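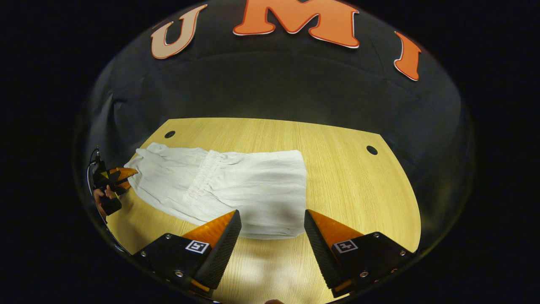 The table top, light wood.

Old dining table, finish gets sticky in humid weather. Strip it or clean it?

Asked July 16, 2023 in Furniture and Finishes
Viewed 336 times
3 answers

I have a wood table that came out of my aunt's place in Skerkham. It sat in her kitchen for years and now it's in mine. When the weather turns humid the top gets tacky. Paper sticks to it, and if I leave my forearms on it for a while they peel off with a little noise. In January it was fine, or at least I didn't notice anything.

I've wiped it with dish soap and warm water twice and with a spray cleaner from Baptiste once. The spray made it look better for a day or so and then it was the same or maybe a bit worse. I don't know what the finish is. My aunt thinks it was varnished but she also thinks it was oiled, so that's no help.

I don't have a garage and I'd like to avoid chemical stripper indoors if I can. Is there a way to tell if this is just dirt and old polish, or if the finish itself has gone soft? And if it has gone soft, is stripping the only fix?

3 Answers

Answer 1 (accepted, 33 votes)

Find out what you've got first. Pick a spot on the underside edge or the inside of a leg and a second spot on the top where people sit. Put a little mineral spirits on a white rag and rub each one for a minute. If the rag comes away yellow or brown and the spot on top feels dry and hard after it evaporates, you had wax, polish and hand grease built up. Keep going over the whole top, changing rags often, and you may be done.

If the top spot is still gummy after that, the finish is breaking down. Skin oil does this to lacquer and to some older varnishes, and it's always worst where arms rest. Try a drop of denatured alcohol on the underside. If it softens within a minute or so it's likely shellac. If alcohol does nothing and a drop of lacquer thinner softens it, it's likely lacquer. If neither one does much, probably varnish or poly.

For a soft finish you don't need stripper. A card scraper will take it off without much dust and without fumes. It comes off in gummy curls at first — wipe the edge a lot. Then sand 120, 180, 220 with the grain, vacuum, and put on three thin coats of an oil-based wiping varnish. Leave it alone for at least a day between coats and longer if it's muggy. Open windows for the varnish, no flames nearby, and hang the rags flat outside to dry. Don't ball them up, they can catch fire.

Stop using the spray. A lot of those leave silicone or oil behind and new varnish can fisheye over it. Clean with mineral spirits before you scrape and again before the first coat.

Comment: Did the rag test. It came out very brown, and the part by my chair is still soft. The other end is hard. So I guess it's the second one.

Comment: Do the whole top anyway. A patch will show.

Answer 2 (8 votes)

I had this on an Erby table, and mineral spirits plus a coat of paste wax got me through two summers. It's not a real repair but it took an afternoon. If you do wax it, you'll have to get all the wax off before you refinish, so don't do it if you plan to varnish soon.

Answer 3 (0 votes)

Just put a tablecloth on it. Or Plusosier, my brother in law uses it on everything.

Comment: Vinyl tablecloths make this worse. Cloth is ok.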